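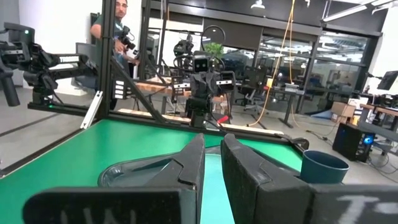 Figure 6. Wrist camera view at the start of a table-clearing example, plate and cup on the green table.

6. Gathering your first examples

Before you begin, do have a good look at the wrist view on your screen. Both fingers should show clearly at the bottom, with a strip of table visible in the gap between them. If they don't, go back to section 5 and seat the camera again – it is well worth the few minutes.

1. Set out the plate and the cup wherever you fancy, so long as both arms can reach them.
2. Open the fingers fully and bring the arms to their resting pose.
3. Press Start in Pomia and wait for the tone.
4. Guide the arm at a gentle, steady pace, as you would if you were showing a friend how the job is done. An example should last no longer than 25 seconds.
5. Press Stop, then choose Keep or Discard.
6. Move the plate and cup to fresh spots and begin again, until you have kept 105 examples.

Note: A fumbled grasp that you put right yourself is a perfectly good example, so please don't be too quick to discard it. Pomia needs 100 kept examples before it will start learning, and the extra few leave you room to change your mind later on.

Caution: Keep your hands off the table from the tone until you have pressed Stop. Colleagues are welcome to stay and watch from behind the rail.

If Pomia shows message 605, the disk is full. Copy your kept examples elsewhere before carrying on.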